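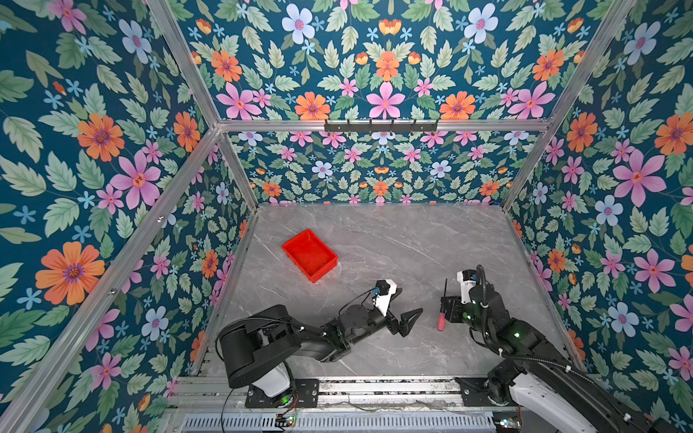 Have you ever wondered how a rock gets its stripes? Marble is a stone that people have loved for thousands of years, and one of the nicest things about it is that no two pieces are ever quite the same. Some is as white as milk, some is pink or green, and some is patterned like the grey tabletop under the red bin, with thin white veins wandering across it.

Real marble begins its life as limestone, and limestone is very often made from the shells of tiny sea creatures (yes, shells!). They pile up on the sea floor, layer upon layer, and get squashed together into rock. Then, over millions of years, that rock may be pushed deep underground, where it is terribly hot and everything above is pressing down on it. The rock doesn't melt, but the little grains inside it grow and lock together, a bit like pieces of a jigsaw.

## So where do veins come from?

Sometimes the rock cracks, and water trickles in, carrying minerals along with it. Bit by bit the minerals fill up the crack. Mud or sand trapped in the old limestone can make streaks and swirls too.

Next time you are out and about, have a look at old steps, statues and fireplaces, and see which colours you can find.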